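Skuva Suture Practice Pad, Domed Version
Reviewed 5/5/23

I have bought a lot of practice pads and I've been let down by most of them, so when the Skuva domed pad showed up in a sale I put it in the cart, took it out, and put it back in again before I gave up and paid. The listing says "lifelike tissue response." Every listing says that. The Trostent pad I had before said it too, and that one felt like cutting a pencil eraser.

What you get is a pale pad with a smooth top, a small bottle of fake blood concentrate, and a folded sheet of instructions that I read once and didn't need. No needles, no thread, no tools. The box art shows all of those, with "accessories sold separately" in print so small I found it only after I'd gone looking in the bottom of the carton. I knocked off a star for that and I'm not giving it back.

The dome is the selling point. Most cheap pads are flat slabs, and a flat slab teaches you to suture a flat slab. Skuva's surface rises slightly in the middle and curves away at the sides, so your needle angle has to change a little as you work along a cut. I expected this to be a gimmick. It does make a difference, mostly near the edges, where I kept taking bites that were too shallow and had to redo them. On the crown of the dome it behaves about like any flat pad.

Cutting it is fine. A fresh number 20 blade goes in without that rubbery drag where the whole pad wants to come along with your hand. A straight, narrow incision stays straight. The edges come out clean and sit close together, closer than I would like, because real wounds gape and this one mostly doesn't. If you want to practice bringing edges together under tension you'll have to pin the sides apart yourself. The Trostent, for all its faults, did open up when you cut it.

Now the blood. You mix the concentrate with water and work it into the cut with a dropper. The color is good, a strong bright red that goes darker where it collects along the edges. It also spreads over the surface as a pink smear that gets everywhere you touch. Maybe that counts as realism. I found it a nuisance, and the sheet's claim that it "wipes away completely" is wrong. Warm water and dish soap took off most of it. A faint pink haze stayed behind, and after a few sessions the pale color was no longer quite so pale. If you care about how the pad looks in a class, put the bottle in a drawer.

Durability is where I had the most doubts, and it came out in the middle. I got 9 usable incisions before the surface got too crowded to place a new one without running into an old one. Thread tore through on two of them, both times when I pulled harder than I should have. The listing promises 2000 needle passes. I have no idea how they arrived at that and I'm not going to sit there and check. The thing I can say is that the material closes up decently behind a needle and the holes don't stretch into little craters the way they did on the Hollis pad.

Glare is worth a mention. The top has a faint sheen, and under a strong lamp the middle gets bright while the sides drop into shadow. Moving my lamp off to one side helped. A duller finish would have helped more, and I can't see it costing them much.

It also slides. There's no grip on the bottom, so plan on a damp paper towel or a piece of shelf liner underneath.

Would I buy it again? At the sale price, probably. At full price I'd look hard at the Musetti, which is flat but comes with a tray that holds it still. The Skuva is better than I thought it would be and not as good as the box says. Get it if you're past the beginner stage and want a curved surface to work on. If you're learning your first simple interrupted stitch, a plain flat pad will do the job for less money.

Score: 7 out of 10, counting the star I took off for the box.

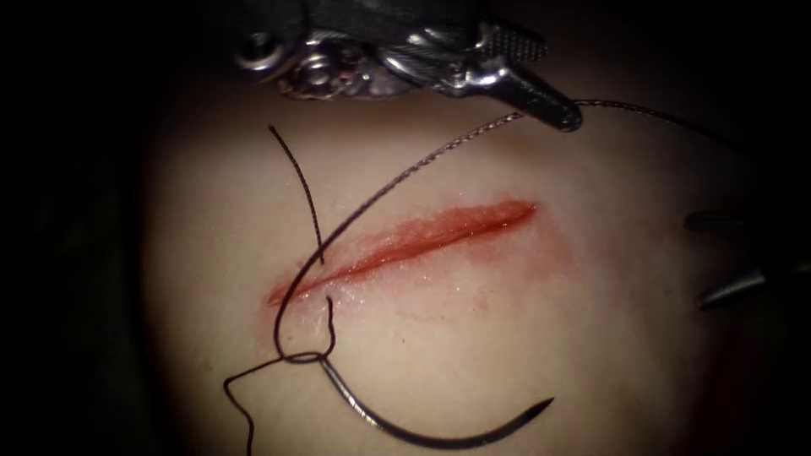

Can I use the pad without the fake blood?

The pad cuts and sutures the same dry, and it's a lot easier to clean up afterward. I'd do your first few sessions that way and save the bottle for when you want practice working on a messy field.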